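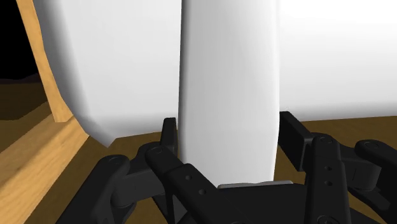
21 December 2025
Sim bench, rules for grasp runs. Second pass at the draft.

Went back over the draft rules with Albertina Gouveia this morning. The first version had been sitting in the Zusow folder since May and everybody had been following their own memory of it, me included. What follows is what we agreed, plus the bits we did not. Edit it if you like but put your initials next to the change.

Contact geometry
The collision shape for a finger pad has to match the drawn shape. If it is simplified, say so in the run header. We had a set on Kondach where the pads were drawn as flat tabs and the physics used a fat capsule, so grasps looked clean on screen and the contact points were well off the surface. Those runs stay in the archive but nobody is to quote them.

Upright parts
Tall narrow parts get their own class. They were lumped in with blocks before, and a block that is slightly off centre in the grip behaves nothing like a bar that is slightly off centre. For tall parts we now log:
Pad to part distance on both sides, separately, at the moment the close command goes out.
Tilt of the part at that moment and again at lift.
Height of the lower end above the palm.
Whether anything else in the bin is within reach of the knuckles.
The last one was Albertina's. I argued that the planner checks it already. It does, but only for the fingertips, and the outer joints stick out a fair way when the hand is open. She is right and it goes in.

Uneven closing
A run where one pad touches well before the other is not a fail by itself. It is a fail if the part is pushed into a neighbour or into the bin wall. The old wording said "symmetric contact", which the Magalhães team read as simultaneous and we read as both sides eventually. Replaced with a time limit between first and second contact. The limit is in the config file and should not be repeated in documents, where it will go stale.

Clearance through the part
The wrist view can show a link or a pad very close to a part and it is hard to tell touching from nearly touching. Do not judge contact from the render. Use the contact log. If the log and the render disagree, stop the batch and raise it before running any more. I know this costs time. Last spring we lost 176 runs to a scaling error that anyone could have spotted from one render set against its log.

Materials and lighting
Plain white parts are fine for checking motion. They are not fine for anything that trains or tests the vision side unless there is a textured set alongside. White part in front of white part gives very soft edges and the segmentation numbers swing about for no good reason. Rostus wants plain parts kept as the default as they load faster. Agreed for motion work only.

Seeds and settings
One seed per run, written in the header, never reused within a batch. Batch size is 600 unless there is a note. The friction value goes in the header too, even when it is the default, as the default has been changed twice.

Stopping a run
Three reasons to stop early: part through the table, joint past its limit, solver warning repeated 12 times. Anything else runs to the end, even if it is plainly going badly. People were killing ugly runs by hand and the success rate crept up as a result. I did it as well, on the Kondach set, and have marked that set as biased.

Naming
Parts are named by shape and size. No nicknames. "Big egg" has meant two different models since the summer and I had to open both to find out which one was in the report.

Not settled
Whether a grasp counts if the part slides in the fingers during lift but stays held. Albertina says count it and record the slide distance. I would sooner have a separate column, held with slip, and keep it out of the headline figure. On the real hand a slide like that marks the part, and the customer side will care. Left open – she is going to pull the slide distances from the last batch and we will look at the spread.
Also not settled: who signs off a change to the hand model. At present anyone with write access can do it. I would like two names on it.

To do
Rewrite the header template with the new fields (me).
Contact log check as a script so that it is not left to somebody's eye (Albertina).
Tell Magalhães about the wording on uneven closing before they start their next batch.
Find out why the palm plate has a different friction value from the pads. There is no comment in the file.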